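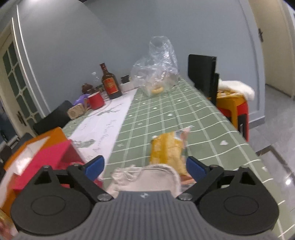 How much fabric do I need to make a cloth for a long table?

Measure the top both ways, then add 23 cm to each of the four sides. That gives you a drop of 20 cm and leaves 3 cm for the hem.

7 June 2023, by the Clirine sewing page

I have made more tablecloths than I care to admit, mostly for long tables, and I still get the tape measure out every single time, because two tables that look the same hardly ever are. Write your numbers down before you go to the shop (I once set off for Flundbridge with mine in my head and came home with a very nice curtain's worth).

Wash the fabric first, the way you mean to wash the finished cloth, and press it while it is still a little damp. Cotton will shrink, and you want it to do that now. Straighten one cut end by pulling out a single thread across the width and cutting along the line it leaves. With checks you can simply follow the pattern, which is a great comfort late in the evening!

For the hem, press 1 cm to the wrong side all the way round, then turn and press another 2 cm. Fold each corner in across the point before the second turn, so the two edges meet in a neat slant. Pin, tack if you are feeling patient, and stitch close to the inner fold. Go slowly over the corners and turn the wheel by hand if the machine grumbles.

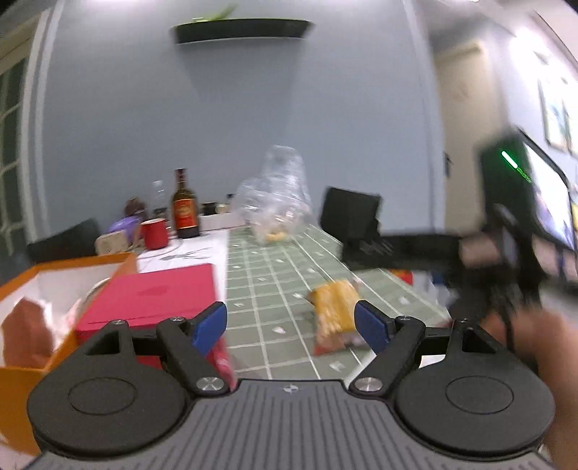

Pleated ends are a lovely extra if you would like your cloth to hang with a bit of swing. Cut a separate panel for each short end, a good deal wider than the table, and chalk your fold lines from top to bottom. I like mine parallel in the middle and easing outwards very slightly as they get near the bottom corners, just like the grooves on that grey ribbed plate. It is a small slant, and if you overdo it the whole panel starts to look like a lampshade. Press each pleat, tack across the top, and hang the panel over a chair back for a while before you sew it on. You will soon spot the one that wants moving.

Save the offcuts for napkins. They take the same hem, though on something that small I make it narrower, and they are a good way to practise corners before you start on the big cloth.

Questions about this pattern? Use the contact form | © Clirine 2023 | Back to top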